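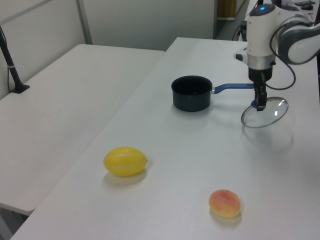
In praise of the pan with a lid

I have been cooking for other people since I was fourteen, and if I had to hand back every piece of kitchen kit I own except one, I would keep a small saucepan and the lid that fits it. The big casserole could go, and so could the griddle (heavy, smoky, a pig to clean) and the knife I saved up for. I'd be sad about the knife for a week or so. But take away my little pan and I would have to learn to cook all over again.

I want to make the case for it properly, because small pans get a raw deal. People buy them for students. They come free with a set, they get used for boiled eggs and baked beans, and then they slide to the back of the cupboard when the proper cooking begins. Cookery books hardly mention them. I went through my shelf one wet evening in May and almost every recipe began by asking me for a large pan, a wide pan, a deep pan or a very large, heavy pan. I live with one other person and a cat. What am I meant to do with a very large, heavy pan?

Cook for eight, I suppose, and eat it until it stops being a pleasure. I did that for years. I made vats of chilli and told myself I was being sensible, and by the fourth bowl I'd have swapped it for toast. The day I gave up on vats was the day I began to enjoy weeknight cooking, and I've been a bit of a bore on the subject ever since.

Take rice. I was taught to make it by Parvathi Nadar, who lived in the flat below mine when I first moved to the city and who could tell from the stairwell if I had burnt something. She did not own a rice cooker and she did not use a timer. She rinsed the rice, covered it with water to the first joint of her finger, brought it up to the boil, put the lid on, turned the flame as low as it would go and went off to ring her sister. When she came back she turned off the heat and still didn't lift the lid. That was the part I could never manage. I was forever peeping. "You are letting the dinner out," she would tell me, and she was right, the steam is doing the work and every peep costs you some of it. I have since made my peace with leaving things alone, at least where rice is concerned, and it comes out every single time with each grain sitting up for itself.

Now try the same cupful of rice in a wide pan. It spreads out into a sad thin layer, the bottom catches, the top dries, and you end up blaming the rice. The amount of food and the size of the pan have to suit each other, and I wish more recipes would say so in the first line, before they get going on the onions.

Lentils are the same, and so is porridge, and so is custard, which I used to be scared of and now make on a whim! A pint of custard in a small pan is a lovely deep pool that warms slowly and gives you plenty of warning. You can feel it change under the spoon. In a broad pan it goes from milk to scrambled egg while you're looking for the nutmeg.

And soup for two. I can't tell you how much joy I've had out of soup for two. One leek, one potato, a knob of butter, salt, and the lid on while the leek goes soft in its own juice. Sweating, the old books call it, an ugly word for one of the nicest smells there is. Ten minutes of that, then stock, then another fifteen, then the masher (I like lumps), and you have had a hot supper on the table in less time than it takes to choose a takeaway and argue about the rice.

I had a long and very enjoyable disagreement about all this with Baltazar Ayala, who cooks for a living and thinks I am wrong. He is a big-pan man. His view is that a crowded pan is the root of most bad home cooking, that people steam things they think they are frying, and that if you only have room for one good pan it should be as wide as your hob allows. He's right about mushrooms. He is right about anything you want to be brown. I'd never try to sear a chop in my little saucepan, and I do own a frying pan, and I love it. But he cooks fifty-eight covers on a busy night, and when I asked what he'd eaten at home the evening before he had to admit it was noodles, made in a milk pan, eaten standing up. I bring this up as often as I can.

The lid deserves some words of its own. We are strangely careless about lids. We lose them, we drop them, we make do with a dinner plate or a bit of foil, and we keep the odd ones for years in the hope that a pan will turn up to match. I once helped my friend Ruby-Lee Whitcombe move house, and we found a whole box of them, not one of which fitted anything she owned. She took the box with her to the new place. I understand completely.

Yet a lid that fits is half of what a pan can do. With it on, the water boils sooner and the gas can go lower. Greens collapse in the water left on them from the sink. A tough old carrot goes sweet. You can bring the pan off the heat and it will sit there quietly being ready for you while you hunt for clean bowls. With it off, the same pan will thicken a sauce or boil down a syrup. With it tilted a little you get something in between, and a lot of good cooking happens in that in-between - beans, rice pudding, the sort of tomato sauce that wants to bubble but also wants to paint your wall.

I am firmly on the side of glass, by the way. I know the objections. It can break, it mists up, and a metal one will take more of a beating. But I was a peeper, as I've confessed, and glass cured me. You can see the bubbles climbing before the milk is over the side. You can hear and see at once, and for a nervous cook that is worth a great deal. If you have children who like to be in on things, it gives them something to watch that isn't a screen. My nephew calls it pan telly.

As for what to buy, I'm not going to send anybody out shopping, least of all for something dear. Go and look in the cupboard first. If you do need one, pick it up in the shop and hold it out with one hand as if it were full of soup. Does the handle feel like it wants to be held? Is the base thick enough that it won't scorch the moment you turn round? Try the lid on and off a few times. The knob should be big enough to grab through a tea towel, and I'd say this is the bit that gets the least thought and matters every day. My own knob worked loose years ago and I tighten it with the tip of a butter knife whenever I remember.

Size is a matter of who you feed. Mine holds a litre and a half to the brim, so a litre in real life, and that does two hungry people or one person and tomorrow's lunch. When friends come I cook more than one thing. Dinesh Unnithan came to supper in the winter and we did dal in the small pan, then rice in the small pan while the dal sat in a warm bowl under a plate, then, because we were enjoying ourselves, a hot chocolate each in the same small pan after a quick rinse. Three courses, I called it. He has asked for the dal recipe twice and I keep telling him there isn't one. It's 510 millilitres of water to a mug of red lentils, and that figure only exists because he stood over me with a jug.

He wanted to know what to do about scaling it up for a family party. Borrow a bigger pan, I told him, and I felt like a traitor for the rest of the evening.

So please, get the little one out from the back. Put it at the front where your hand falls on it. Make rice tonight, with the lid on, and go and ring your sister.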